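Listdale Community Help > Workshop and Robotics > Faults and safety

Gripper won't let go of dark clothes after a protective stop, bit worried about fingers

Posted by Milan Verhoeven, Sat 15 September
Tags: gripper, folding, protective stop, wrist camera
323 views

Hi all, typing this on my lunch so sorry for the mess.

We've got a single arm doing clothes folding on a white table, green cloth behind. Two-finger electric gripper, camera on the wrist, one more camera up top. Been running it since March with no dramas. Tea towels fine, light coloured stuff fine.

This week it started doing a thing. It pinches a black garment, goes to lift, then throws a protective stop partway. Fair enough, that's what it's for. But when I clear the stop the fingers stay shut. Software says gripper open. It is not open. Then on the next command it lets go all at once and the arm carries on with the move it was halfway through, at full speed, with me standing there holding a sleeve. Got a decent whack on the knuckles. Nothing broken, bit of colour in them.
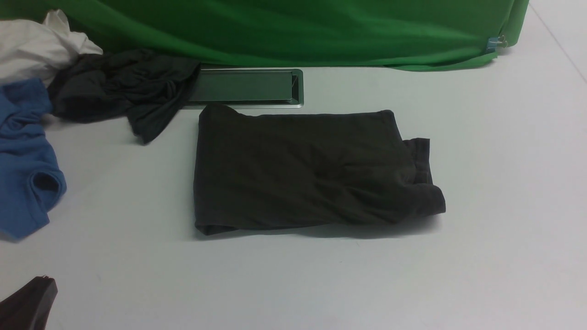
Things I've tried so far. Power cycled the lot. Swapped the gripper cable for the spare. Dropped the grip force from 47 to something silly low, and then it just slides off the cloth and stops anyway. Ran it with nothing in the fingers for a whole morning, not one fault. Ran it with a grey jumper, fault on the second go.

So it's only thick or dark things, and I can't work out if it's the weight, the colour (camera can't see the edge??) or the gripper itself. The log just says "position not reached" and then the stop.

Controller is the Van der Linden one, older firmware, I'd have to go look which. The folding program is called Pillow, one of ours, don't laugh.

Two things I want to know:
What's making it stop in the first place.
And how do I clear it without it finishing the old move while my hand's in there. That's the one my boss cares about, and fair enough.

Cheers
Milan

3 answers, sorted by votes

Femke Van Leeuwen
6 votes

Second bit first, that's the one that'll hurt you.

Stop reaching in. Seriously. If there's cloth stuck in the fingers and you've only cleared the stop, the arm is still live and it still has its old target. Hit the e-stop, THEN go in. Check your gripper has a manual release too, lots do, and find out whether it holds or drops when power goes. Mine holds, so the e-stop won't free a trapped finger. You want to know that before you need it.

And the thing carrying on afterwards is a program problem. Your stop handler is resuming. It should be aborting. After any protective stop you want:

- kill the motion queue
- read where the arm really is, don't trust the last commanded pose
- gripper open as its own step, operator presses a button for it
- slow move up to a safe height, again on a button
- start the job from the top

We had the same mess at our Jatness site, different arm. Somebody had put a retry loop round the grasp, and the retry ran the second the stop was cleared. Nasty. Search your code for a retry anywhere near the pick. I'd put money on it.

Also cap your speed while you test. And not just in the program, do it in the safety settings where Pillow can't overwrite it. 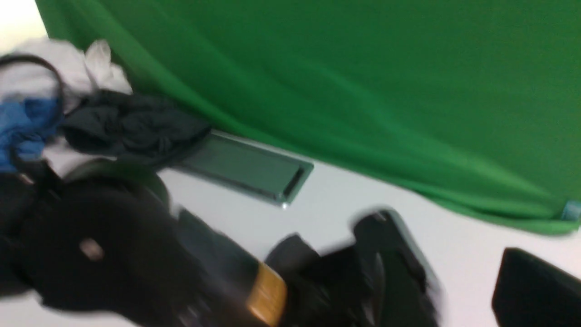 Last changed: 2 days after posting, by Femke Van Leeuwen (added the part on "position not reached")

OK the first bit. "Position not reached" on most of these means the fingers were told to close to a width and something got in the way. Thin tea towel, they get near enough to the number and it's happy. Bunched up jumper, six layers in the pinch, they stop way short and the driver calls it a fault. So not the colour as such. Your dark stuff is probably just your thick stuff.

Fix is to close on force and not on width. Let it stop wherever it stops, then check the width after and decide if you've got a grasp. There's usually a flag for "object detected" separate from "at position". Use that one.

The software saying open when it's shut: that's it reporting what it was told. Read the encoder, not the command. If the encoder says open too then your gripper has a real fault, and it goes back to the seller. Don't run it in the meantime.

Write up the knuckles as well. I know. Do it anyway.

Roos Van Dijk
2 votes

Agree with most of Femke's but I wouldn't rule out the colour so fast.

Black cloth and black fingers on a wrist cam is rough. Up close everything goes soft and you can't tell where the cloth ends and the finger starts. Ours would guess the pinch point too low, the fingertips went into the table, and THAT was the protective stop. Cloth had nothing to do with it. Took me a week. 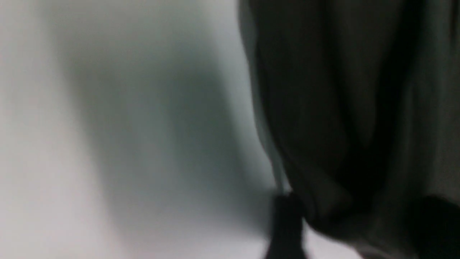 Wrist camera view, dark fabric against a narrow black object

Easy check: tape a strip of paper to the table under the pick point and run it slow. If the tips mark the paper you're going too low. Raise the pick height a couple of mil and try again.

What sorted it for us was taking the height from the top camera only and turning the wrist one off for the last bit of the approach. Bit of pale tape on the fingers helped too. Not over the pads obviously, it'll slip.

Also look at payload in the settings. If it's set for an empty gripper then a heavy jumper can look like a collision on the way up. That'd fit with your empty run being clean.

Aoi Higuchi
0 votes

had this, reinstalled everything and it went away. maybe try a diffrent table

Comments on this page

Milan Verhoeven: Femke you were right, retry loop, sitting right there in the pick routine. Pulled it out. Clearing the stop now does nothing till I press the button. Going to switch it to force closing tomorow. Paper test after that.

Roos Van Dijk: check the payload while you're in there

Milan Verhoeven: payload was set to zero. Ugh.

Femke Van Leeuwen: And the encoder? What did it say with the fingers shut?

Milan Verhoeven: Not had a chance yet. Arm's locked off till I do, boss has the key.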